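Trindade Open Day

The Trindade Open Day is an annual public demonstration of robotic handling held by Brirkus, a developer of control software for robot arms. It takes place in the company's workshop and is named after the building, Trindade, which Brirkus has occupied since its first year of trading. The event is held in March and is limited to 200 visitors, admitted in groups by timed ticket.

History

The first open day was arranged by Kofi Sowah, then head of testing, for suppliers and former staff. It consisted of a short talk and one demonstration of box stacking. Public tickets were introduced the following year, when the program was extended to a full afternoon. Thaís Paiva took over the program after Sowah moved to the training department, and replaced the box stacking with tasks based on household goods.

Sulex, a maker of machine fixtures, has lent display furniture for the event in most years. An online booking system called Plasa was added later and is still in use. In the most recent edition it recorded 845 requests for tickets.

Format

A visit begins with a safety briefing, followed by a talk on grasp planning. Visitors then watch two demonstrations at the work table. The first is run from a stored sequence. In the second, an operator guides the arms by remote control, and the motion is recorded for later training. Questions are taken between runs, while the table is being reset.

Footwear task

The footwear task involves picking up shoes from a table and placing them on a low rack. Each shoe must be lifted, turned to the required heading and released without disturbing the others. Soft shoes are considered harder to handle than boxes of the same size – the walls bend under grip force, and the point of contact shifts as the shoe is raised. Curved soles can also rock on release.
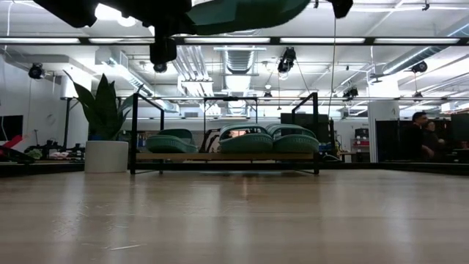 Three green shoes on the shelf of the rack, beside a potted snake plant.
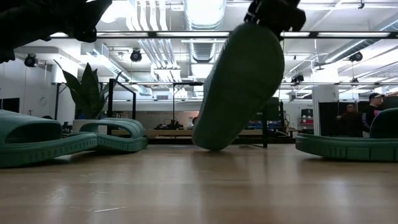

A run is scored on final position and on time. A shoe that falls is counted as a failed placement, but the run continues unless a part of the rack has moved. Operators are allowed two attempts per session, and the better score is entered in the log. Paiva has stated that failed runs are kept in the training data, marked with the step at which the error occurred.

The workshop is closed to visitors outside the open day. Tickets are free, and children must be accompanied by an adult. The rules for the footwear task were last revised on 23/06/2025, when the limit of two attempts was added.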